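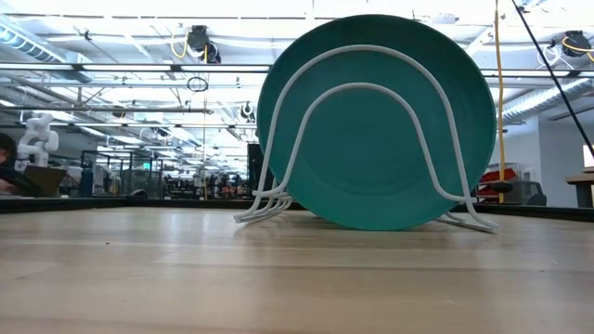
The dumpling passport is back for March, and so is the argument over whether a pierogi counts. (It does. We settled this last year, at length, in a parking lot.) If you picked up a passport last time you know the drill, and if you didn't, the short version is that you eat dumplings at participating restaurants, collect stamps, and slowly become the kind of person who has opinions about pleating. You will want a big plate for the ones you carry home. A round teal one standing in a white wire rack looks very handsome, and it looks better still lying flat with two dozen potstickers on it.

There are 13 kitchens on the list this year. A few are old hands and a few are brand new to this, so please be kind to them in the first week, when the stamps will be in a drawer no one can find. Passports are free and sit by the register at every stop. You don't need an app. We looked into an app. The quote we got would have paid for a great many dumplings, and the demo crashed on the welcome page.

How it works

Order any dumpling dish at a participating kitchen, dine in or takeout, and ask for your stamp when you pay. One stamp per kitchen, per passport. Ordering three plates in one sitting will get you one stamp and our respect. Delivery orders don't count, mostly for the obvious reason that a driver can't stamp your passport through a mail slot, and we're told the drivers have been asked.

Six stamps gets you a free side at any kitchen on the list. Ten gets you the enamel pin, which is shaped like a dumpling and which several people last year took for a clam. We have redrawn it. It now looks like a smaller clam. A full passport puts you in the drawing for the grand prize, a dinner for eight cooked by Darmawan Sumampouw in your own kitchen, assuming your own kitchen has at least four working burners and a door that closes.

Darmawan won't say what he's making. Last year's winners got a broth that had been going since the night before and a tray of pan-fried things so good that one of the guests went home and apologized to her husband for her own cooking. Her husband, wisely, said nothing.

Who's new

Ajayi, over on the corner where the shoe repair used to be, is the one we're most excited about. The family has been doing lunch plates for a couple of years, and this is their first go at a dumpling. It's filled with peppery braised goat, folded by hand, and fried until the edges go dark and crackly. They make a limited batch each morning and when it's gone, it's gone. We showed up at 1:30 and got rice. It was excellent rice.

Zaltetti is doing a ricotta and lemon number that technically falls under ravioli, and yes, we can already hear the typing. Our rule is simple: filling, dough, sealed edge, cooked. If you'd like to bring a calzone to the rules meeting again this year, you may, but you'll be seated next to the man with the samosa and the two of you can work it out.

Wunwood, the brewery, has no kitchen to speak of but has handed its back counter over to a rotating crew for the month. Expect steamed pork buns early on and something with mushrooms after that. Their stamp is a bear. Everyone else's stamp is a dumpling, because that's what we ordered, but Wunwood wanted a bear.

Numbers, for those who like them

Last March we handed out 490 passports. Of those, 368 came back with at least six stamps, which tells you that people around here will do nearly anything for a free side of slaw. And 212 came back completely full. That's a lot of dumplings for one small downtown, and we'd like to thank the good people at the dry cleaner for their patience with the chili oil.

We also got one passport back that had been through the wash. The stamps were a single purple cloud. The owner attached a handwritten list of everything she'd eaten, with tasting notes, and one drawing. We counted it.

A few requests from the kitchens

Please don't all come at noon. Durkholm has nine tables and a line that already runs past the bank, and the potato and dill dumplings taste exactly the same at three in the afternoon. They may taste better, as the person making them will have had a chance to sit down.

Tip on the full amount if you're using your free side coupon. You'd be surprised. Or maybe you wouldn't.

If you have an allergy, ask at each place. We tried putting a chart on the back of the passport, but the recipes change with what came in that morning, and the chart was wrong before the ink was dry. The cooks know what's in theirs and they don't mind the question. Vegetarians have something to eat at every stop this year, including Durkholm, where the bacon now comes on the side – a concession we understand took some doing.

And if you try to eat a soup dumpling in one bite straight out of the steamer, that's between you and the roof of your mouth. There's a little card on the table that explains how to do it. Bite the side, let it cool, sip, then eat. The card has a diagram. Each year we watch grown adults move the card out of the way to make room for the dumplings.

Turning in your passport

Drop it in the box at Wunwood or at Zaltetti before closing on the last night of March. Write your name and phone number on the inside cover in something a stranger could read. Last year we drew a winner whose number may have contained a seven or may have contained a one, and we had a very nice talk with a tire shop before we got it sorted out.

One full passport per person goes into the drawing. Kids get their own, and theirs are worth exactly as much as yours, so start being nice to them now. Blank passports are at the registers already, and if your favorite spot has run out, tell whoever's behind the counter and we'll bring over another stack.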